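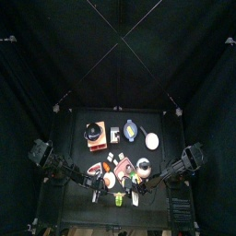 Play kitchen for a 3 year old – worth the money?

pearce_mum
Posted 07/07/2021
Looking at a play kitchen for my daughter's birthday in August. The Trerkora one is $68 on sale and comes flat packed. My sister reckons a cardboard box and some old saucepans will do the same job. Has anyone got one that lasted?

Rami Shboul
We've had ours for almost 6 years and it's on its second kid. The doors went first. Screw them in properly and don't trust the little plastic clips. It took me an evening to put together.

dustpan68
I'm with your sister. Ours was played with for a fortnight and then became a place to dump washing. The pots and toy food still get used every day, just on the lounge room floor. Buy the small stuff and skip the furniture.

Rami Shboul
Depends on the kid though. Mine stood at it for an hour at a time.

dustpan68
Sure, but she won't know that until she's spent the money.

Seon-mi Pyo
I run a family day care and would go somewhere in the middle. A tabletop stove, a toaster and a few pans can be put away in a tub, and a full kitchen can't. The toy food is what wears out. Velcro fruit loses its velcro and the cardboard packets get chewed. Solid pieces last. Check the op shops before you pay full price, I got 11 bits of food and a kettle in a bag for next to nothing.

pearce_mum
How much room does the full size one take up? We're in a unit.

Rami Shboul
Ours is 60 cm wide, plus room for the oven door to open.

pearce_mum
That's the end of the hallway gone then. Might try the tabletop stove first and see how she goes. Does Clalto still do one?

Seon-mi Pyo
They did last time I looked. Check the knobs turn, the kids care about that more than anything.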